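Housekeeping tips, Kemeys staff board, updated 4/29/26

The robots now do the picking up and part of the laundry handling. Room attendants still sign off every room, and most of the old bending and carrying is gone from the shift. A few things that help:

- Strip pockets and pins before the robot starts. It will pick up a pen along with the shirt.
- Put whites in their own pile. The hand takes hold of whatever is on top and doesn't sort.
- Keep small washcloths for yourself. Folding those by hand is still quicker.

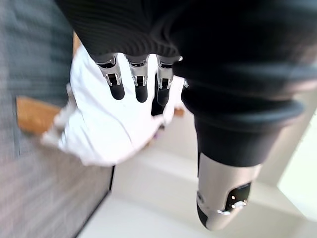

*Fingertips on a crumpled white cloth.*

Beds are a shared job. Let the arm clear the clothes first, then smooth the duvet and do the pillows. Stay on the other side of the bed while it moves - Plasel set the stop distance at 60 inches and we keep to it.

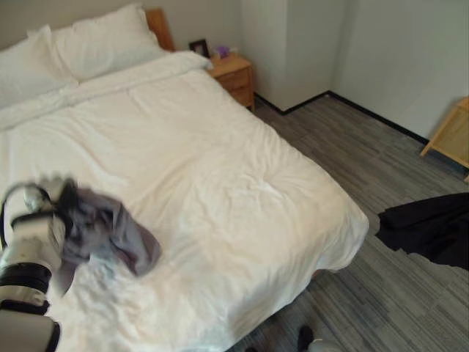

*Gray garment in the gripper, over the white duvet.*

Jihad Sabbagh has moved from carts to checking rooms and wants two people trained on the same work by October. Hours stay as they are. If your wrists or back feel different with the new routine, better or worse, write it in the shift book.

Wipe the finger pads with a damp cloth after 5 rooms. No spray.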